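4.3 Floor cleaning in small rooms

This section covers the weekly sweep of tiled rooms in the Amitz units. It assumes you have already done the dusting in section 4.2. Always sweep last, as dust from shelves and tables ends up on the floor.

You will need:
Long-handled sweeping tool from the Riltico set
Dustpan with handle
Bucket or bin for the sweepings
Dry cloth
Sowah floor soap, 28 ml (for step 9 only)

Before you start

1. Close the door. An open door creates a draft and pushes light scraps back over the part you have swept.

2. Put the bucket on the floor against the wall, beside the door frame. Leave it there until you are done. Do not carry it around the room with you.

3. Pick up anything larger than a coin by hand. Paper, wrappers and bottle caps jam under the lip of the dustpan.

4. Move chairs and light boxes onto the bed or out into the hall. Tables can stay where they are.

Working position for the pan and bucket:

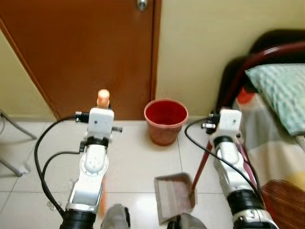
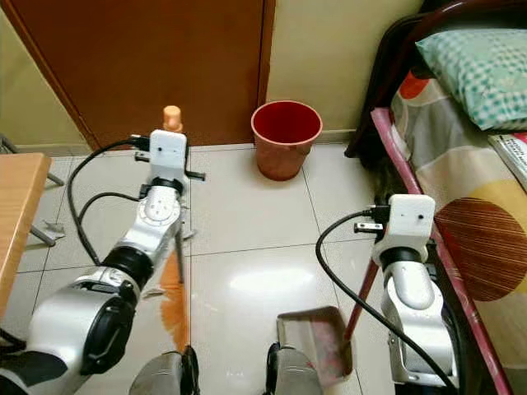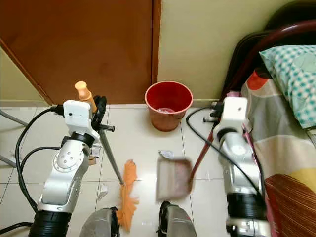

Sweeping

5. Start at the wall farthest from the door and pull toward you in short strokes. Keep the bristles on the tile at the end of each stroke. Flicking them up scatters fine dust.

6. Sweep under the table and around each leg. Follow the baseboard along the full length of the wall, then run once along the bottom of the door.

7. Gather everything into one pile, at least an arm's length from the bucket.

8. Lay the front edge of the dustpan flat on the floor and sweep the pile in. Move the pan back a little and repeat until the line of dust at the edge is gone — 2 or three passes is normal. Tip the pan into the bucket slowly, with the edge held below the rim.

Note: Glossy tile shows dust best from a low angle. Crouch and look toward the light before you put the tools away.

9. If the tiles still look dull, mix the floor soap into a half bucket of warm water and mop. Use a second bucket for this. Let the floor dry for 20 minutes before anyone walks on it.

CAUTION: Wet glazed tile is slippery. Keep the door closed and hang the sign on the outside handle.

CAUTION: Do not sweep up broken glass with soft bristles. Slivers stay in the head and scratch the tile the next time. Use stiff card and a damp paper towel.

After use

10. Shake the bristle head outdoors, then comb it through with your fingers. Wear gloves.

11. Wipe the dustpan with the dry cloth and hang it by the handle. Store long handles with the head up. A head left standing on the floor bends to one side and will not recover.

Replacement heads are Coltik part 840. For other parts, leave a note for Ditte Overgaard at the supply desk with the room number.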